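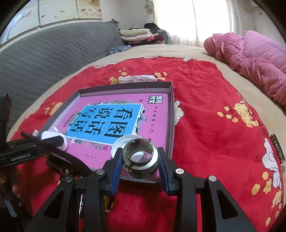
Dotora hand grippers: a term with the pair

Home Reviews Club news Kit list Contact

10/30/22 – by Azra Todorova

I run the robotics club at our school with Edin Petek, and this year the students' big project is teaching a machine to tidy a box of odds and ends. For that you need a pile of recordings of people doing it first, so we bought a pair of Dotora hand grippers in July. They were £232 for the two, which made me gulp a bit, and the club has now put them through 167 recorded goes. Time for a proper write-up!

The good stuff first. The fingertips are lovely. Ours have the blue ribbed pads, and they hang on to round metal things far better than the plain plastic tips we had on our old home-made pair. Collars, jar lids, fat washers, all fine. The older ones now practise at home on whatever surface they've got, with a shallow box, a book in the bottom and a few bits to pick up and put back. A bed works better than I expected, although you do need to pull the cloth flat or the box creeps about (ask me how I know).

The linkage is simple, just arms and pivot screws, and Edin had one side apart and back together in a lunch break. I like that. You can feel how hard you're squeezing as well, so the little ones stopped crushing things after a session or two.

Now the grumbles. Using two at once in a small box is a faff. The jaws are wide when they open and the outer arms get in each other's way, so we teach everyone to park the left one in a corner and do the fiddly work with the right. The squeeze is stiff for smaller hands – Zlatko Vidmar in our youngest group gave up after ten minutes and went back to labelling clips, and I can't blame him. And flat things are hopeless. A thin book lying face up will beat you every time unless you slide it to the wall of the box first.

The pads do pick up fluff too. We wipe ours with a damp cloth at the end of each session and they've stayed grippy so far. Spares came from Kadrić, well packed, but they took 3 weeks to arrive, so order before you need them.

Would I buy them again? Yes, for anyone from about Year 8 up. For younger groups I'd try to borrow a pair first and see how their hands cope. Spyros Radulović has asked me how they compare with the Clulau ones, and I'm hoping to get hold of a set before the spring competition.

Last updated by Azra: spare pads section added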